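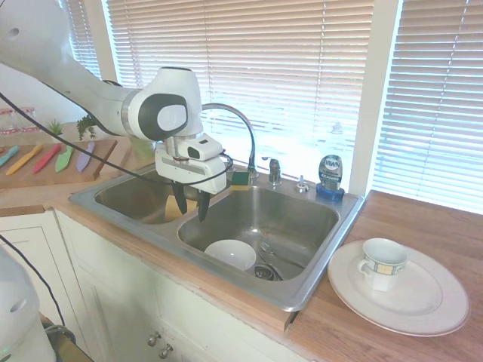 *Photo: Vamska staff*

**Wanted: single people willing to be set up with strangers and then complain to us about it**

Vamska is a small dating and friendship site. We've spent two years matching people by questionnaire, and our members have been kind enough to let us know what they think of the questionnaire. We're rewriting it and need participants for a trial called Pena.

You'd fill in the new form (it takes 15 minutes, or an hour if you have feelings about camping), go on up to two dates with people we pick, and write us a short note after each. "He was fine" counts as a note. We would prefer a longer one.

**Who we're looking for**

- Adults of any age, gender or orientation, currently single. "It's complicated" is a different study.
- People looking for a partner, a friend, a hiking buddy, or somebody to split a large pizza with. Say which. Last round we left this vague and had a very confusing month.
- You live within an easy drive of Grallov or Etim. Dates are in public places in one of those two towns, so please like coffee or be able to fake it.
- Former members are welcome, including the one who wrote us the 16-page letter. We read it. Page 9 is now company policy.

**What you get**

A $15 coffee allowance per date, six months of membership, and a free rewrite of your profile by someone who has read more than 1,000 of them and no longer reacts to the word "adventure." We don't promise love. Our lawyer asked us to put that in writing.

**What we do with your answers**

Your date never sees your notes. Two people on our staff do, and they delete them when the trial closes in November. You can quit at any point, including halfway through an appetizer, though we'd ask you to pay your share and say goodbye.

**To apply**

Use the Pena form on your Vamska account page, or pick up a paper copy at our Grallov office. Tell us what you're looking for and describe your worst first date in a paragraph or less. Spelling isn't graded. Photos of you holding a fish are neither required nor helpful.

Posted 16 July 2024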